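Posted in: Kitchens & Laundries > Benchtops > Sealing and stains

Marble benchtop, sealed or not?

zoia_z
We're redoing the kitchen at Pellthorpe and I want marble. The stonemason says seal it every year, my brother-in-law says sealer is a waste of money and to let it wear in. Two kids, lots of lemon and tomato. What have people done?

HnatK
Had ours 10 years, honed, sealed twice in that time. Sealer slows down oil and wine. It does nothing for lemon juice, that's etching and it's the stone itself reacting. People mix the two up and then blame the sealer.

uthai.t
Disagree with twice in 10 years. Ours drank up oil near the stove after the first winter. I do it every August now, takes 30 minutes and a bottle of sealer costs me $25. Put a few drops of water on it – if the stone goes dark, it's due. 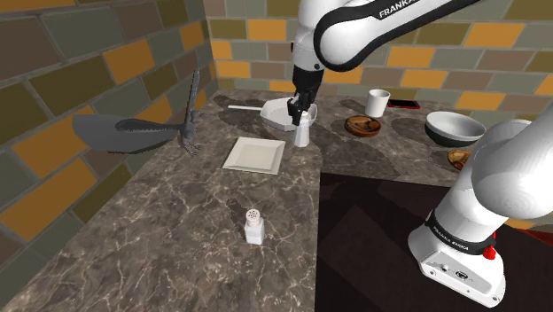

The other thing is colour. Pale marble shows every ring, so if you're going to be cross about marks, get something busier or get quartz.

HnatK
Depends on the stone then. Mine passes the water test every time. I'm not going to put sealer on a bench that isn't absorbing anything.

inna_p
Agree with Hnat on the etching. We got a quote of $1000 to have ours re-honed and decided to live with it. After a while the dull spots join up and you stop seeing them. For an oil stain, try a bicarb and water paste under cling wrap overnight. Took me three goes.

uthai.t
Bicarb did nothing for mine. I had to get a proper poultice from the stone yard.

zoia_z
Thanks all. Did anyone go polished? The showroom is pushing it.

HnatK
Honed. Etches show up a lot more on polished.

zoia_z
OK, honed, and I'll do the water test before I buy any sealer. Will ask for an offcut and leave half a lemon on it.

Related threads
Honed or leathered granite for a small kitchen
Rust ring under a tin, how to lift it
Undermount sink coming away from stone
Grout haze on new splashback tiles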